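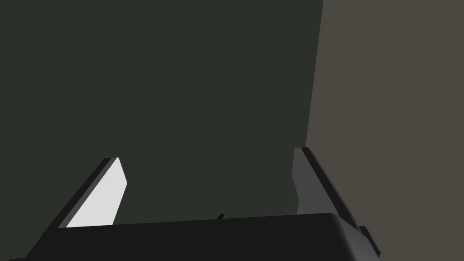
The simulated gripper, fingers open, on the demo screen at Fivport.

May 24, 2018

What a brilliant afternoon! Fivport opened its Esstead workshop and I spent far too long at the simulator bench – two hours, I think. You watch from just behind the fingers, so you start steering with your whole body (I was leaning in my chair). The team runs about 500 practice grasps a night on screen before touching the real arm. I had a go, missed twice, and went straight to the back of the queue for another try.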